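The bread box people want the city to pay

By mid-December, if the city council goes along, residents of Lulano will be able to pick up a free bread box at the library. The pitch comes from a company called Undent, which says too much bread in town is going in the trash and that a box with a proper lid would fix a good part of it.

Undent is asking for money to hand out 1000 boxes, and wants the council to decide on Friday. The company's five-page proposal says homes in its trial threw out 46 percent less bread than before. That number is in large type on the first page. The size of the trial is on the last page, in small type, and it is 7 households.

Seven. All of them signed up through Undent's own mailing list, and all of them kept their own tally of what they threw away, on a sheet the company gave them. No group of homes without a box was tracked over the same weeks. Anyone who has ever kept a food diary knows what happens when you have to write down each thing you toss. You toss less of it.

Špela Papadopoulos, who runs the bakery on Jonasum Street and has sold bread in Lulano through three mayors, read the proposal at her counter and was not impressed.

"My rye will keep most of a week in a paper bag," she said. "My white loaf is done in two days and I tell people that when they buy it. Put it in a box, put it in a drawer, fine. It's still a two-day loaf. If you can't eat it in time, slice it and freeze it."

She also pointed out that a closed lid has a downside in summer, when trapped damp can bring on mold sooner. The proposal doesn't mention mold.

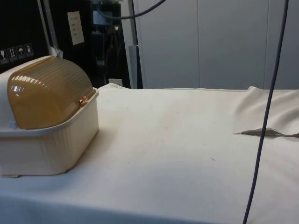

**Does a bread box keep bread fresh longer?**

Compared with leaving a loaf out on the counter, it usually slows the drying for a day or two, but a freezer does far more, and a box that holds in too much damp can make mold worse.

Undent's spokesman, Damian Głowacki, defended the figures in a phone call. He said the trial was "always meant as a first look" and that the company would be glad to run a bigger one. Asked why a first look should be enough to spend public money on, he said the cost to the city was small and that people "feel the difference right away."

How small is hard to say. The proposal lists a price per box but leaves delivery and storage as "to be agreed." It also asks the library to give up its side room for handing them out, three mornings a week, with staff on hand. The library was not consulted before its name went into the document, according to a person at the front desk who had not heard of any of this until I asked.

There is another line worth reading twice. Each household that takes a box would fill in a card with an address, the number of people at home and where they buy groceries. Undent says the cards are for follow-up. It doesn't say who keeps them, or for how long, or whether Swanepoel, the grocery chain named as a "supporting partner," gets to see them. Głowacki said he would check. He had not called back by 4 p.m. the next day.

None of this means the boxes are bad. Plenty of people have one and like it. My mother had one for thirty years, and it mostly held rubber bands and the good scissors. But the city is being asked to buy a result, and the result so far rests on a handful of kitchens and a sheet of paper.

The town has tried cheaper things. Two winters ago the library ran a set of evening classes on using up stale food, with bread soup and crumbs and so on, and 200 people came over the season. No one measured what went in their trash afterward either, so I won't claim it worked. It did cost less than the side room would.

Council members I reached were split. One called the plan "harmless," and another wanted to see a real test first, with a second group of homes that get nothing and someone other than the seller doing the weighing. A third had not opened the file.

The vote is the last item on Friday's list, after parking on Jonasum Street. The meeting starts at 6:30 p.m. and the public can speak for three minutes each, with sign-up at the door.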